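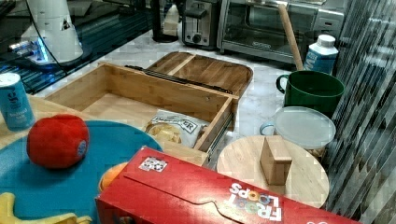

Ulcombe bench, Sunday, June 22, 2025

Quiet building, so I reset the counter and wrote up the week.

Wooden box: lid is open and lying back, one small bag of chips in the front right corner. Leave it like that for Monday's first run. The cereal box can stay on its side in the foreground. Fehr wants clutter and I think that is enough of it.

Count for the week is 409 put-away runs on the Istedum job. Most of the failures are still at the box. The arm goes in too steep and touches the rim. Round things are better than they were. Tall cartons I would not sign off yet.

The other half of this is the pantry staff at Istedum. Suryani Nair went over on Thursday and sat with the morning shift. Her notes, shortened:

- Restocking takes them some 2 hours now, before the first break. They don't mind losing it. They do mind losing the chat that goes with it.
- Two people asked who gets called when the arm stops. At the moment it would be them, and it isn't in their job sheet. Needs settling with Kiveo before July.
- They put things where regulars can reach them. Our shelf plan doesn't know about that - it sorts by size.
- No one has been told whether hours change. Suryani didn't know either and said so.

I had the last point down as a site matter, but we should push for an answer before install. People won't report faults on a machine they think is there to cut their shifts.

To do:
Shallower approach at the box, then repeat the bag.
Ask the shift for their own shelf order and load that in place of ours.
Draft a one-page stop and restart sheet. Suryani to read it first.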